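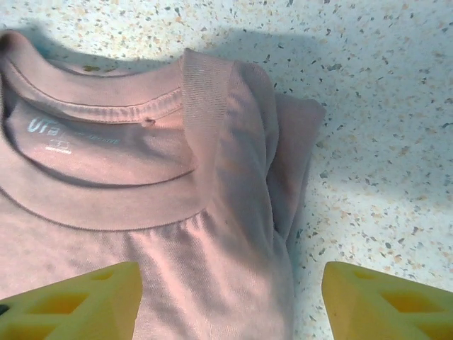 Figure 1. Crew-neck t-shirt in cotton jersey, showing the ribbed collar and the double row of stitching along its inner edge.

1. Introduction

Cotton jersey is a weft-knitted fabric used for most t-shirts. It stretches more across its width than along its length, and it tends to shrink when washed. Shrinkage changes the fit of a garment and is a common reason for returns. This report measures the change in size of jersey samples after repeated home laundering, and compares line drying with tumble drying.

2. Materials and method

Undyed single jersey was bought as one roll from Rallcombe. Inna Yurchenko and Hicham Ghoneim cut 48 square samples from the roll, avoiding the outer edges. Each sample was marked with a lengthwise and a crosswise gauge line in laundry-proof ink. The samples were left flat overnight in the textiles lab before the first measurement.

Half of the samples were line dried indoors and the other half were tumble dried on the normal setting. All samples went through eight wash cycles at the same temperature, with the same dose of unscented detergent. The gauge lines were measured after every cycle with a steel rule, without stretching the fabric.

One tumble-dried sample was lost after cycle seven, when its ink marks could no longer be read. It was left out of the final averages.

3. Results

Both groups shrank more in length than in width. Most of the change took place in the first two cycles. Tumble-dried samples shrank further than line-dried samples in both directions, and some had edges that curled enough to make measuring difficult - these were held flat under a clear acrylic sheet.

4. Discussion

Knitting leaves tension in the loops, and washing lets them relax into a shorter, wider shape. Tumbling adds movement while the fibres are still swollen, which may explain the larger change in that group. The samples had no seams or ribbing, so the results should not be applied directly to finished garments. Mhairi Cairns has suggested repeating the test in July with collar rib sewn to each piece.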